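19 Jun 2023

Spent the morning on the equipment plan for the next budget round. Harpreet wants one figure for the two-arm cell by the end of the week and I have three that don't agree. The Weidemann quote covers the arms, grippers and controllers but leaves out spares. Gilldale will sell spare gripper fingers in sets of 4, delivery in September, and won't split a set. Kamrul puts our need at two sets per cell per year. I have written in three.

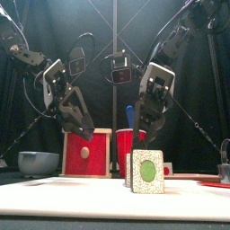 Cameras are a separate line. Noura wants a spare for each mounting position, wrist and overhead, held on the shelf and not ordered after a failure. I agree in principle, though it pushes the line over the limit for small purchases, so it needs Ute's signature and a second quote. Asked Bavdale for one. Their form insists on a part number for everything, including cable ties.

Cables: budgeted as consumables this time. Last year they were put under repairs and the repairs line was gone by spring. The loops near the elbow joints take all the bending, so I have allowed a full change every 3 months. Kamrul thinks that is too often. He may be right, but a cable costs less than a lost afternoon.
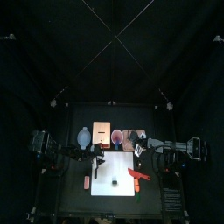
Props came up again. Fiorella has been paying for bowls, cups and toy food out of her own pocket and claiming it back in small sums, which Accounts dislike. I have opened code 2113 for it and put in a modest yearly amount. Wear on them is not recorded anywhere. Have asked her to keep a list.

Still open: whether the Nesasex site gets its own cell or shares ours. If it shares, the transport case goes back in and one set of fingers comes out. Sent the draft to Harpreet without that section. Bench power supply quote expires in 2 weeks. Ring Gilldale about the carriage charge, which appears on the quote twice.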